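Vavdale Community Help > Buildings and Premises > Lighting

Thread 3859

Replacing fluorescent fixtures in an open-plan workroom

Posted by Nuanchan Suksawat, July 8, 2024

Our organization occupies a single-floor workroom of 254 square meters with a white ceiling and exposed white beams. The present lighting consists of fluorescent fixtures installed by a previous tenant. Several tubes were changed in June, and we now have a visible mixture of cool and warm light over the same work tables. Staff have reported difficulty judging the color of fabric and packaging under it.

The landlord has agreed in principle to an upgrade to LED, but has asked us to submit a written proposal. I would be grateful for guidance on the following matters. Is it acceptable to fit LED tubes into the existing housings, or should the housings be replaced? Should the new fixtures keep the present positions, which do not correspond to where people now work? Finally, must the shelving along one wall be treated separately in the proposal?

Posted by Innes

LED tubes will fit. Buy the same length and check the ballast first. We did ours over a weekend and have had no complaints. As for the shelves, I would leave them as they are.

Posted by Mirach Premises Office

The previous reply is correct that LED tubes are made in the usual lengths, but the matter of the ballast requires more care than it suggests. Certain tubes are designed to operate with the existing ballast, and others require that it be bypassed. A bypass alters the wiring of the housing and should be carried out by a licensed electrician, who should also label each altered housing so that an unsuitable tube is not installed later. Where housings are yellowed, cracked or poorly fixed, replacement is generally the better use of funds.

Whichever method is chosen, the proposal should specify one color temperature for the entire room and one product for every position. The mixture you describe commonly arises when tubes are replaced singly from whatever stock is available. We recommend that a small reserve from the same order be kept on the premises. For staff who compare colors, please also request a high color rendering index, and ask the supplier to state it in writing.

On positions, we advise preparing a plan of the floor before a plan of the ceiling. Mark the tables, the walkways and the shelving, and then mark the present fixtures over them. In our own building this exercise led to the relocation of two rows. We ordered 24 fixtures rated at 2880 lumens each, of the type listed by our supplier as Nerero, although your own quantity should be calculated from your plan and the tasks performed.

Shelving should be included. Light that is adequate at a table may leave the lower shelves in shadow, particularly where a person stands between the shelf and the nearest fixture. A reading taken at the front edge of the lowest shelf is sufficient for a proposal of this kind.

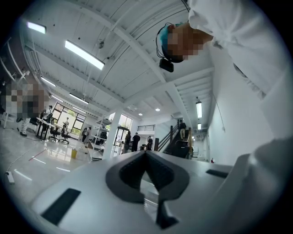
One further consideration for your proposal is the influence of the ceiling itself. A pale surface returns a good part of the light that reaches it, and this should be noted when quantities are calculated. The white ceiling and white beams shown are comparable to the arrangement you describe, with long fluorescent fixtures mounted overhead and a white rack against the wall at the left. People working on their feet in such a room will often lean forward over what they are handling, as the person in the white sleeves is doing, and their own head and shoulders may then shade the work. Fixtures should therefore be placed so that each table receives light from more than one direction. Please ask the electrician to confirm in writing that any new mounting points are acceptable to the landlord before drilling begins.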